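Come and talk to us about your evenings (we'll feed you)

I run a small reading and listening group at Marino, the old shop on the corner that most people still call the carpet place, and I'm looking for people who don't sleep very well. That sounds odd written down, so let me explain what I'm after.

For the past year I've been putting together a book of short pieces about what people do when they're awake at night. Tea, radio, ironing, crosswords, staring out at the bins, all of it. I've got plenty of my own material (too much, says my sister) and now I need yours. You don't have to write a word. You come in, you sit down, we chat, I record the sound and type it up later, and you get to read it before anyone else does.
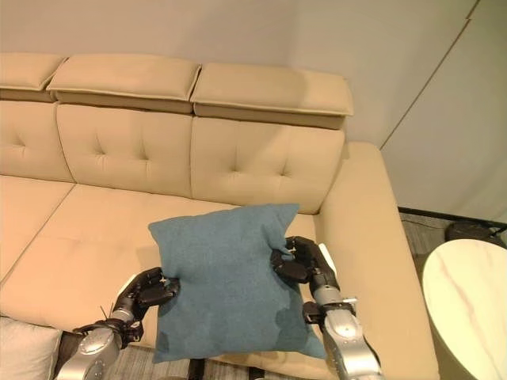
WHO I'M LOOKING FOR

Anyone over 18 who is regularly up in the small hours. Shift workers, new parents, worriers, people whose knees wake them up, people who just like the quiet. I'd especially love to hear from anyone over 70, as nearly everybody who has replied so far is my age and we all say the same things about our phones! If you're past 80 and still doing the washing-up at three in the morning, please, please get in touch.

You don't need a dramatic story. One of my favourite chats so far was almost entirely about toast.

I'm not a doctor and this isn't a medical study, so I can't help you sleep better and I won't be handing out advice. If your nights are making you poorly, do see your GP as well.

What you'd be signing up for: 2 chats, a few weeks apart, each about as long as a decent film without the adverts. Sofa, biscuits, no clipboard. In between I'll give you a little notebook and ask you to jot down anything that crosses your mind at night. Scribbles are fine, shopping lists are fine, blank pages are fine too.

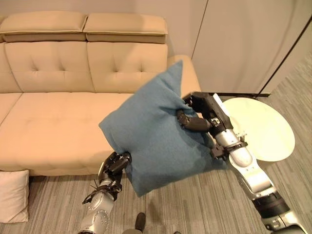 Marino, October

A quick update, as a few of you have asked the same things. Yes, there are still places. Yes, you can bring a friend or a partner, and they can sit in or go and have a wander along Isteck Road while we talk. And yes, evenings are possible: the last slot starts at 9 pm, which seemed only fair given the subject.

I can't pay a fee, I'm afraid, but Prolira, the little press bringing out the book, will cover your bus or taxi both ways and send you a copy when it's printed. Your name won't appear unless you want it to. You can change your mind at any point before we go to print, and I'll take your piece out with no fuss and no sulking.
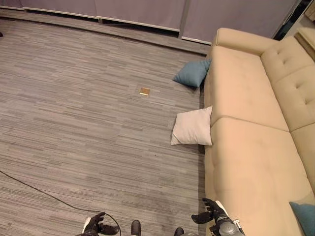 The taxi money goes for the journey home after the late slot too, so please don't stand about at the bus stop to save us a few quid. Keep the receipt and I'll sort it out with the press.

If stairs are a worry, tell me when you write and we'll talk through the best way in. I can also come to you, or do it over the phone if you'd sooner stay in your slippers.

To put yourself forward, drop a note through the door at Marino or leave one at the counter in Brilto, the café opposite, marked "Night book". Tell me your first name, a phone number, the best time to ring, and one thing you did the last time you couldn't sleep. I'll ring everyone back, though not at three in the morning unless you ask me to.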